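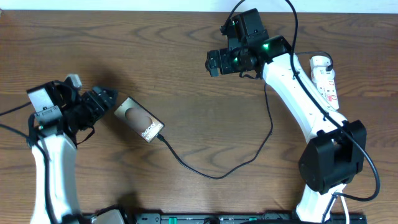

The Kristiansen cell at Lalwood, both arms over the table and a Galaxy phone on its charging cable between them.

The Kristiansen cell is a two-armed tabletop robot cell kept at the Lalwood workshop. It was built up from a Donberg bench kit and has been altered so many times that the kit manual is only good for the first few pages. I look after it three days a week and most of what follows comes out of my own notebook, so if you run a different Donberg cell, take the numbers with a grain of salt.

The cell has two light arms on one shared black rail along the edge of the table. Each arm ends in a gripper with a small camera near the wrist. The usual job is small cable handling (phones and chargers mostly), and that's a harder job than it sounds! A charging lead has a mind of its own, and a bit of slop in a wrist that you'd never notice with a block or a cup will have you missing the plug every time.

Setting up

The rail goes down first and everything else gets measured from it. I put the arm bases 405 mm apart, centre to centre, and I don't touch that figure once it's right. The kit manual gives a wider spacing, and with these grippers the arms can't comfortably meet over a phone if you use it. Do the rail bolts up finger tight, set both arms on, check the spacing again, and then go along the rail from the middle outwards with the hex key. Going end to end puts a tiny bow in it. I did it that way for a whole season and blamed the left arm.

Power comes from a switched strip on the tabletop. I like it where I can reach it without leaning past an arm, and I like the cords running away from the middle of the table. Switch on with both arms folded, wait for the lights, then home them one at a time, left then right.

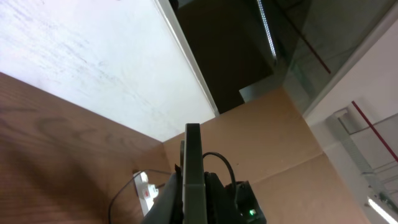 Camera alignment is the fiddly part and I'd leave a good half morning for it the first time. Loosen the camera bracket just enough that it drags, bring the gripper straight, and turn the bracket until the finger stands upright in the view and comes up from the bottom of it. Then nip it up and look again, because the last quarter turn of the screw always pulls it a hair to one side. When both cameras are done I send each arm to its raised pose and save a still from there. With the wrist tipped back you get walls and ceiling and glass coming in at odd angles, and it looks like a dog's breakfast, but straight edges in the room are dead handy for comparing one week with the next. If the seam where the tabletop ends has swung in the new still, the bracket has slipped.

Cable dressing

More faults on this cell come from cables than from motors. My log for the Kristiansen has 146 entries in it and 45 of those are a connector worked loose or a lead that got tugged. The fix is nearly always slack in the right place. The lead wants a loose loop at the elbow, big enough to get your hand through, then clips along the link, then another small loop before the wrist. Too little and it pulls at full reach. Too much and it droops into the work, and one day you'll watch the gripper carefully pick up its own cable.
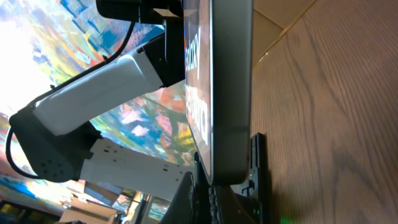 Lalwood, November

Refit notes, copied in as I wrote them. Right arm off the rail, elbow cover off, new clips on the upper link. Old clips had gone brittle. Elbow turned over by hand with the power off: smooth all the way, slight click near full fold, same as last year. Rail spacing rechecked after refitting and left alone. Ran 292 open-and-close cycles on the right gripper before lunch and had no dropouts. Left arm gets the same treatment next.

Looking after the fingers

Wipe the gripper fingers with a barely damp cloth at the end of the day and let them air. Skin oil off the phones builds up faster than you'd think. Check the little screws on the finger mounts with the driver, not by eye, and give them a snug turn if they want it. A loose finger will still close and still look fine from across the bench, then it twists as soon as it takes a sideways load from a plug.
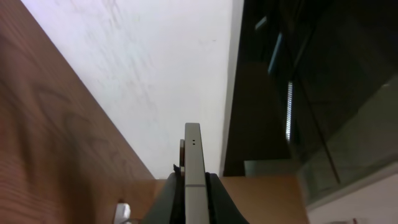 Photo: Flaltulia / Lalwood workshop

If a finger has to come off, mark which side it came from. I put a dot of paint pen on the back of mine. After it goes back on, close the gripper gently on a strip of paper and pull: even drag across the whole width means you're good, and if one corner slides free you need to go round the mounts again. Redo the raised-pose still afterwards too, and bin the old one so you don't end up comparing against the wrong finger.

Category: Bench robots | Setup and maintenance | Donberg kits
Last updated Mon 30 September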